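Aksoy Alterations, Flarnbridge: frequently asked questions

By Nermin Uçar
December 27, 2019
13 shares | 10 comments

We get the same questions at the counter and by email most weeks, so the answers are on this page. Prices are on the separate price list, which changes in September each year. If your question isn't covered, ring the shop or leave a comment and I will reply when I can.

Do I need an appointment?

Not for ordinary repairs and hems. Bring the item in during opening hours and we will look at it with you. You do need an appointment for wedding dresses, bridesmaids' dresses, tailored jackets and anything that has to be pinned on you for more than a few minutes. Book by phone. We don't take bookings by email as messages aren't read every day.

Should I wash things before I bring them in?

Yes. We can't work on clothes that haven't been washed or dry cleaned, and we will hand them back if they need it. New trousers that may shrink, such as cotton chinos and most jeans, should be washed and dried in your usual way before we take up the hem. If they have been hemmed first and then shrink, we can let them down only as far as the turning allows.

What shoes should I wear for a trouser fitting?

The ones you will wear with the trousers. For a long dress, bring the shoes even if you think the heel height is close to what you have on. If the shoes haven't arrived yet, wait and book the fitting for when they have.

How long will my repair take?

Plain hems and loose buttons are normally ready in three working days. Zips take up to a week, and linings take two. In the run-up to the school year everything slows down, and we put a note in the window with the current waiting time. We offer a next-day service for hems only. It costs more and has to be agreed before noon.

Can you shorten sleeves on a jacket?

Usually. If the cuff has no working buttonholes, we shorten from the cuff. If the buttonholes are real, the sleeve has to be taken up from the shoulder, and that is a much bigger job. On checked or striped cloth a sleeve moved at the shoulder may not line up with the body of the jacket afterwards. We will show you where the lines will fall before you decide.

Why does black thread look wrong on my black trousers?

There are a lot of blacks. Some lean towards blue, some towards brown, and many fade to a dark grey after a year of washing. A new black thread on faded cloth can stand out more than a charcoal one would. We match thread at the window in daylight. If you have a spare pair of the same trousers that has been washed less, bring the pair you want mended on its own so that we don't match to the wrong one. 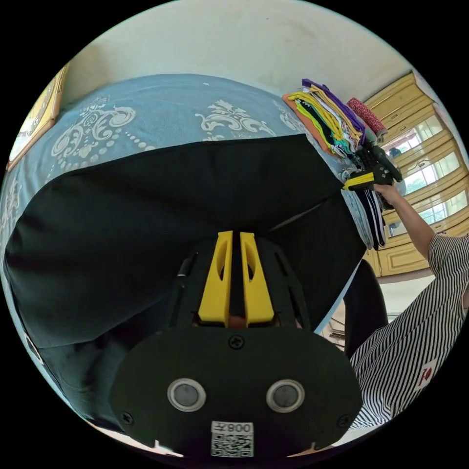
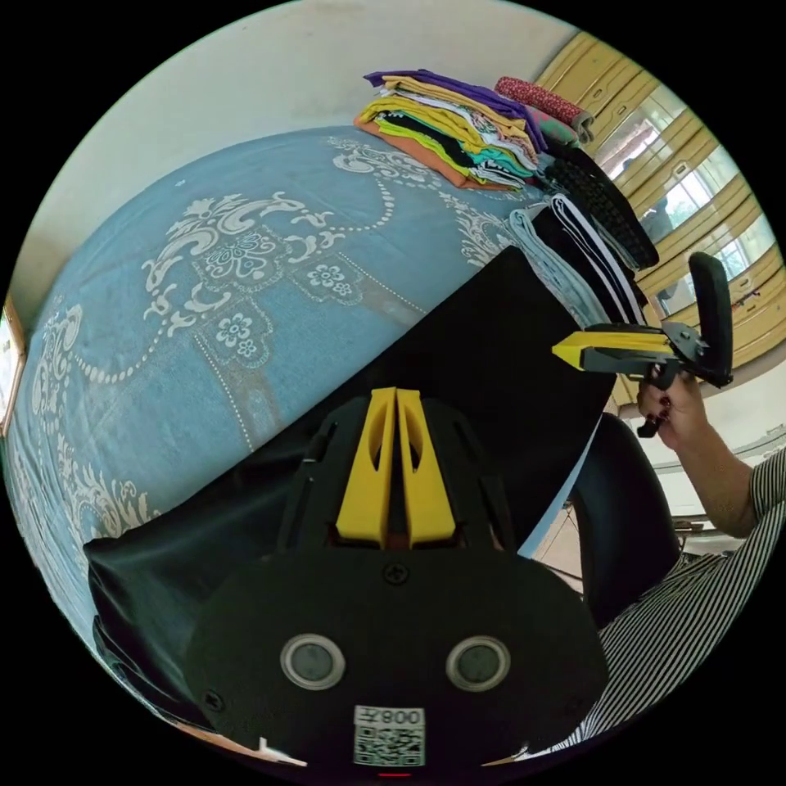
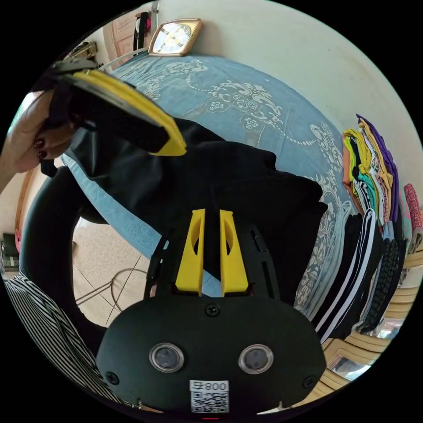

Can faded black clothes be dyed again?

Cotton, linen and viscose take dye well. Wool can be dyed but needs a different dye and more care with the heat. Polyester won't take ordinary household dye, and neither will the thread in most shop-bought clothes, so the stitching will stay the colour it is now. We don't dye clothes at the shop. If you do it at home, do it before we mend the item. Weigh the garment dry and follow the amounts on the packet.

Can you mend a hole in a jumper?

Small holes in plain knitting can be closed so that they hardly show. Larger ones are darned, and a darn can be seen. Some people ask for a contrasting wool and we're happy to do that. Moth holes are often worse than they look, so hold the jumper up to the light and mark any thin places with a safety pin. Put the jumper in a sealed bag in the freezer for two weeks before bringing it to us.

Do you replace zips?

Yes, in trousers, skirts, dresses, coats and some bags. We keep common lengths in black, navy, white and grey. Other colours have to be ordered. If only the slider is broken we can sometimes change that and leave the rest of the zip where it is, at a lower price. We don't repair tents or sleeping bags.

Can I bring my own fabric or buttons?

You can. Please bring more than you think is needed, and wash the fabric first if the finished thing is going to be washed. For curtains we need the full drop plus 20 cm for the heading and hem, and extra on top if there is a pattern to match. We can measure your windows if you live in Flarnbridge or Mulach. There is a small charge, taken off the bill if you go ahead.

Do you take in wedding dresses?

Yes, with at least 10 weeks' notice. Most dresses need two fittings and some need three. The first deals with the bodice and straps, and the hem is left until last. Bring the underwear you plan to wear on the day. One other person is welcome at the fitting, but the room is small.

What if I'm not happy with the work?

Tell us within a month and bring the item back unwashed and unworn. If the hem is crooked or a seam has come undone, we will put it right free of charge. If you have changed your mind about the length, we will alter it again where there is enough cloth, at the normal price.

How long will you keep my things?

Three months from the day on your ticket. We ring twice and send one letter. After that, uncollected clothes go to the charity shop on Mester Road. We took in 2,080 items in the past year and there isn't the rail space to hold them for longer. If you are going to be away, tell us and we'll write it on the ticket.

I've lost my ticket. Can I still collect?

Yes, if you can give the name and phone number on the order and describe the item. Somebody else can collect for you with the ticket. Without it, they will need a note from you.

How can I pay?

Cash or card. Repairs are paid for on collection, and we ask for half in advance on curtains and wedding dresses. We no longer take cheques.

4 people found this page useful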